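Skusach Forums > Manipulation > Imitation learning

Thread: Pausing the demos on purpose. Does it help or did we get lucky?

kuduvier_fan
We tried the trick from the Wurach writeup, where the operator holds still for 2 seconds before every grasp so the policy gets a cleaner look at the part. Same policy, same number of demos. Success on switch sorting went to 74 percent. I would like to believe this. Please ruin it for me.

torquewrench
Happy to. How many seeds?

kuduvier_fan
4. I can hear you sighing from here.

torquewrench
I was inhaling. What was the spread?

kuduvier_fan
10 points between best and worst. The baseline's best seed sits under our worst one, though not by a margin I'd put on a mug.

mossy_servo
Counterpoint: you didn't teach it to look, you taught it to loiter. Ours learned the pause beautifully. It would stop over a part and stay there until somebody hit the button. We trimmed the idle frames and the loitering went away, along with most of the gain.

kuduvier_fan
We saw some of that on the first checkpoint. Giving it a short history of past frames mostly cured it. Mostly.

torquewrench
Then you changed two things. Did the baseline get the history too?

kuduvier_fan
...it's training now.

gripnsip
What are the parts? If they're all standing upright in neat rows I don't care about either number.

kuduvier_fan
Panel push buttons, dumped in a blue tray, to be moved to a black one. They land on their sides and on top of each other, and the mushroom caps are the worst of it. 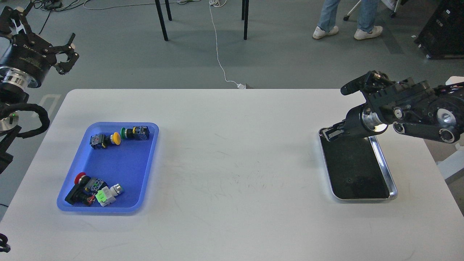 The misses are nearly all bad angles on the cap. With the pause, the wrist at least settles before it commits, so the wrong grasps are now very composed.

mossy_servo
Try randomizing the hold length. Thongdee does that in their collection scripts and the policy can't just memorize a countdown.

torquewrench
Or skip the pause and slow down the whole approach. I still say this is a speed effect in a nice hat.

kuduvier_fan
Fine, both go on the list after the baseline. I'll post the numbers even if they make me look bad.

gripnsip
Especially then, please.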